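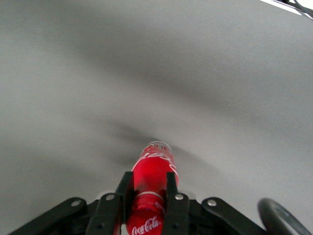

Wolfram Kleinschmidt: I followed your last page and my grip check works on the first few picks, then starts reporting a held object when the fingers have closed on nothing at all. Is the threshold wrong, or am I reading the wrong value?

Most likely neither, Wolfram! Your question comes up so often that it deserves a page of its own, so let's build a grip check from scratch, using the finger position and the wrist camera together. It's a lovely little job for a Sunday and you can have it running before tea.

What you need

A parallel-jaw gripper that reports its position, a camera on the wrist, and something to pick up. A plastic drinks bottle is ideal, and a bright red Coca-Cola one on a pale grey surface is about as kind to a colour filter as an object can be. I'm using Listora to pass messages between the parts, but any message system will do.

Step 1: Read the position, and wait for it to settle

Here is where I think Wolfram's trouble starts. The gripper sends its position all the time, including while the fingers are still moving. If you read it the moment you send the close command, you get a number from halfway through the movement, and halfway closed looks exactly like holding something.

So keep the last 10 readings in a short list. When the gap between the largest and smallest is 2 or less, the fingers have stopped and you can trust the value. Empty the list every time you send a new command. I forgot that for ages, and the check would pass on old readings from the pick before!

Step 2: Find your two numbers

Close the gripper on nothing and write down the settled value. On mine it's 1,606. Then open it, put the bottle between the fingers, close again and write that down too. Mine stops at 455, so there's a huge gap to work with. Put your threshold somewhere in the middle and store it in the settings file, not in the code, as you'll want a different one for each object.

If your two numbers come out close together, you're holding something thin and the position won't tell you much by itself. The camera check in the next step matters far more then.

Step 3: Ask the camera as well

The camera rides along with the gripper, so the fingers always turn up in the same part of the picture. That makes life wonderfully easy. Save one picture with the fingers closed on the bottle, mark out the patch between them, and from then on look only at that patch.

Change the patch to hue, saturation and value, and measure how much of it is red. Red sits at both ends of the hue scale, so you need two ranges added together – miss one and you'll lose half the bottle. The white lettering won't pass the filter, and neither will the brightest highlights on the plastic, so don't ask for a full patch of red. Half is plenty.

Shadows are the other thing to watch. A soft grey shadow gathers on the surface just beyond the bottle's cap, and if you go by brightness alone it can easily be taken for part of an object. A minimum saturation gets rid of it, because grey has hardly any.

Step 4: Put the two answers together

Position says held and camera says held: carry on with the move. Both say empty: open, back off and try again. If they disagree, stop and save the picture along with the position. Those saved pictures are gold! I went through mine in November and found that nearly every disagreement came from a patch I'd drawn too wide.

Step 5: Check again after the lift

Run the same check once more when the arm has finished lifting. The code is already written, so it's a single extra call, and it will catch a bottle that slides out on the way up.

Wolfram, try emptying the list first and let me know how you get on. If that doesn't cure it, send me the readings from one bad pick, starting from the close command.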